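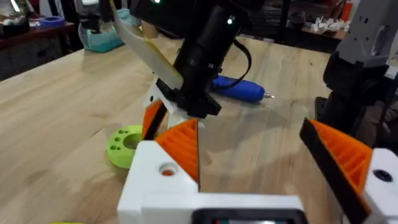 I've put this one off for ages, so apologies to whoever picks it up, but the mounting rings still don't fit and I'd like to get it out of my head and into the tracker before I forget what I've tried. Short version: the bolts won't go through the smaller holes, the part is the lime green ring, and it needs to sit flush on the Pledano turntable base. I've had it out on the light wooden table with the blue cordless rotary tool lying by it, and I'm still not happy that opening the holes by hand is the right answer (though it's the one I keep coming back to, because it's quick and I like the noise).

**Ticket:** 1638
**Opened:** 4/9/22
**Opened by:** Olaia Bravo
**Part:** mounting ring, green, Slanina drawing
**Status:** open, sort of

## What's wrong

The ring goes between the turntable base and the Genley plate. Big holes take the main bolts, small holes take the locating pins. Simple enough! On the old grey rings from last year everything dropped straight in and you could do up the lot with your fingers. On the green ones the main bolts go in with a bit of a shove, and the pins don't go in at all. They sit on top of the hole looking at you.

I thought at first I'd picked up the wrong pins, as we've got two bags that look the same and live in the same drawer. So I went and got a pin out of a turntable that's been working happily since spring and tried that one. Same result. It's the ring.

## Things I've tried so far

1. Cleaned out the holes with a bit of folded sandpaper. Took ages, made a lot of green dust, and the pin still wouldn't start.
2. Tried a second ring from the same batch, then a third. All of them tight in the small holes, so I don't think I just got a bad one.
3. Put the ring on upside down. (I know. But the bottom face prints a bit squashed, and I wondered whether the pin might go in better from the top side and pull through.) It got a tiny bit further and then stuck, and I had to tap it back out with the handle of a screwdriver.
4. Warmed a pin in hot water and pushed it in. Please don't do this. It went in beautifully, crooked, and that ring is now in the bin with the pin still in it.
5. Rotary tool with the smallest bit, slow speed. This works! But it's very easy to wander off centre, and if one pin is off then the Genley plate won't go down over the rest. I did one ring this way that fits and one that doesn't, and I couldn't tell you what I did differently.

So we have a method that works half the time, on a batch of 40 rings. I'm not thrilled.

## What I think is going on

The drawing we got from Slanina has the small holes at the exact pin size, with no clearance at all. The grey rings were printed from the same drawing, as far as I can find out, but they were done by Flanditz on their own machine and I have a feeling somebody there quietly opened up the holes before printing and never mentioned it. I've asked. No answer yet, and I'll nudge them again.

Holes always come out a touch small when you print them flat, and the smaller the hole the more it matters, so a big bolt hole forgives you and a pin hole doesn't. That would match what I'm getting.

The other thing worth knowing, because it caught me out for most of an afternoon: the hole pattern. It's a mix of larger and smaller holes going round the middle, and with the ring lying flat on the table it's really easy to start working on a large one thinking it's small. The difference isn't much by eye. I've gone at the wrong hole with the tool once already - it made no odds to that bolt, but it did make me feel a bit daft. 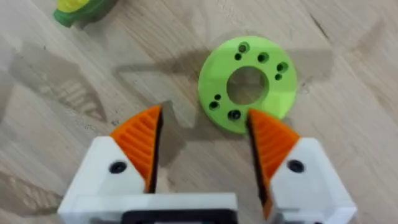 ## Next bits to do

- Get the file edited so the small holes have some clearance. I can do this myself if someone sends me the proper file and not the PDF. The PDF is no use to me, I can't print a PDF!
- Print one ring only. One. Then try the pins before anybody presses go on another batch.
- Mark the small holes with a dot of pen on any ring that's being opened up by hand.
- Find out whether the turntables waiting to go out really need pins in every position. The old instructions say yes, but the two oldest ones on the shelf were built with half of them missing and they've been fine.
- Sort the drawer with the two bags of pins. That one's on me.

## Questions for whoever reads this

Is there a drill stand anywhere in the building? If I could hold the tool upright over the ring and bring it straight down, I reckon most of the wandering would go away and we could save the batch we've got. I looked in the cupboard by the stairs and found a stand for something much larger, and a kettle.

Also, does anyone know if the next Pledano order is still 12 units? I was told 12, then I saw 400 written on the whiteboard and had a small panic. If it's 400 then nobody is doing this by hand, least of all me, and the file has to be fixed first.

## Update, same day, a bit later

Had another go with a hand reamer borrowed from downstairs. Much better than the rotary tool! Slower, and my wrist knows all about it, but it follows the hole that's already there and doesn't drift. Two rings done, pins in both, Genley plate went down on both without any swearing.

I'm leaving the ticket open until the file's been changed and the test ring has been tried. If you need a ring before then, take one of the two in the tray with my initials on the lid, and please cross it off the sheet when you do.

Olaia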